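November 25, 2020
Switch panel cell, purchase planning

Went back through the sim today to settle the equipment list before the quotes lapse. Three open items: gripper, arm reach, table.

Gripper first. Mereana wants the wide Odden unit at 1,783. The Kullik two-finger is 1,089 and takes the same flange. The switch rows are what should decide it. With a two-finger tool in among the rows, the fingers have to stay closed and the linkage hides part of the lower rows from the wrist view. 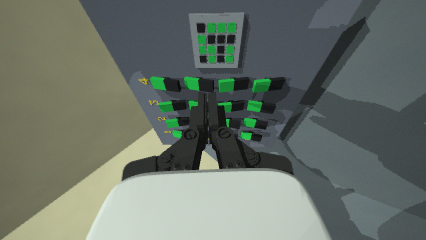

Wrist view, sim. Fingers closed, pointing at the switches. Rows 4 to 1, display plate at top.

Any wider housing makes this worse. I would take the Kullik and put the difference toward a second, fixed camera. The wrist view alone can't be trusted for rows 1 and 2, and the display plate may drop out of view at some approach angles – not checked yet.

Arm reach. Partington quoted two lengths. The short one is 15 percent cheaper but I doubt it clears the block once the panel is tilted. The model in the sim works folded high over the table, so headroom goes on the site checklist too.
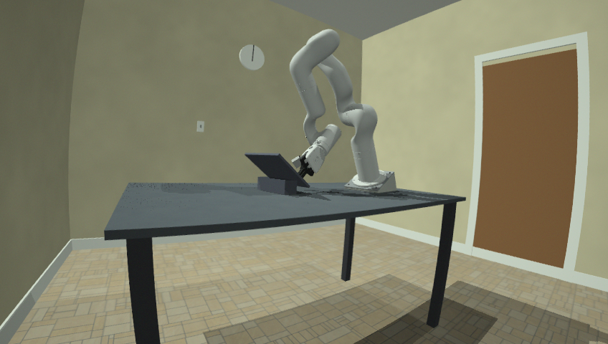

Room view, sim. Arm base at right, gripper at the upper right edge of the panel, panel tilted on its block.

Table: plain top, nothing special, but the base needs to bolt down. Windov will drill to our pattern if the drawing reaches them with the order. Adding a clamp for the panel to that drawing. The block has no fixture of its own in the budget and I don't want the gripper pushing on something that can slide.

To do
– ask Kullik for fingertip drawings
– rerun reach with the short arm, 2 base positions
– price the fixed camera and mount
– Mereana to confirm whether unspent money carries past July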